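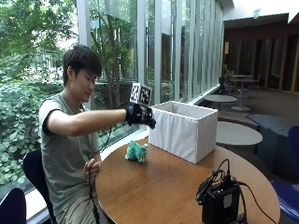
서평: 『프룰툼』 연작 제2권 『갤트사이드의 등대』

검토 대상은 허경화 작가의 장편 과학소설 『갤트사이드의 등대』이다. 『프룰툼』 연작의 두 번째 권으로, 지난 3월 도서출판 변(Byun)에서 출간되었다. 본 서평은 자료실의 장르문학 구입 심의에 참고하도록 작성되었으며, 결말에 해당하는 내용은 다루지 않는다.

줄거리 개요

전작에서 궤도 항구 플렐트포트를 떠난 이민선단은 200년의 항해를 거쳐 행성 프룰툼에 도착하였다. 제2권은 정착 이후의 첫 세대가 모두 사망한 시점에서 시작한다. 북쪽 해안의 도시 갤트사이드에서는 등대가 선단의 후발대에 보내는 신호를 유지하고 있으나, 후발대의 응답은 오래전에 끊겼다. 신임 등대지기로 부임한 주인공은 신호 기록을 정리하던 중 선대의 일지와 송신 기록이 서로 맞지 않는다는 사실을 발견한다. 이후의 서사는 이 불일치의 원인을 추적하는 과정과, 송신 중단을 요구하는 시의회와의 갈등을 번갈아 다룬다.

구성과 문체

전반부의 전개는 느린 편이다. 특히 처음 80쪽은 등대의 운영 규정과 해안의 기후를 설명하는 데 대부분 할애되어 있어, 전작의 빠른 호흡을 기대한 독자에게는 부담이 될 수 있다. 다만 이때 제시된 규정의 조항들이 후반부 청문회 장면에서 다시 인용되므로 건너뛰어 읽는 것은 권하지 않는다.

문장은 전작에 비해 간결해졌다. 일지를 인용한 대목에서는 세대에 따라 어휘와 어미가 조금씩 달라지는데, 고립된 공동체의 언어 변화를 별도의 해설 없이 전달한다는 점에서 높이 평가할 만하다. 반면 시의회 측 인물들은 발언의 논지가 거의 같아 서로 구별하기 어렵다. 의장의 과거를 다룬 장 역시 본 줄기와의 연결이 약하다.

과학적 설정

신호 지연과 송신 출력에 관한 서술은 권 전체에서 일관되게 유지된다. 프룰툼의 조석 주기는 제1권 부록의 수치와 어긋나는 곳이 있으며, 개정판에서 정정이 필요하다고 판단된다.

제책 및 편집 상태

본문 활자의 크기와 행간은 적절하다. 권두의 해안 지도는 접지 방식으로 수록되어 있어 대출용 도서로는 훼손의 우려가 있다. 인명 색인이 없는 점도 아쉽다. 등대지기의 계보가 본문 곳곳에 흩어져 있어 앞부분을 다시 찾아보아야 하는 경우가 적지 않았다. 오탈자는 두 건을 확인하였고, 모두 제9장에 있다.

종합 의견

전작을 읽지 않은 이용자도 권두의 요약을 통해 기본적인 내용을 파악할 수 있으나, 플렐트포트와 관련된 회상 장면은 제1권을 먼저 읽어야 온전히 이해된다. 따라서 두 권을 함께 비치할 것을 권고한다. 청소년 자료실 비치에는 내용상 문제가 없으나, 분량과 전개 속도를 고려할 때 고등학생 이상에게 적합하다. 제3권의 출간 일정은 공지되지 않았다.

구입 의견: 적합
권장 수량: 종합자료실 2부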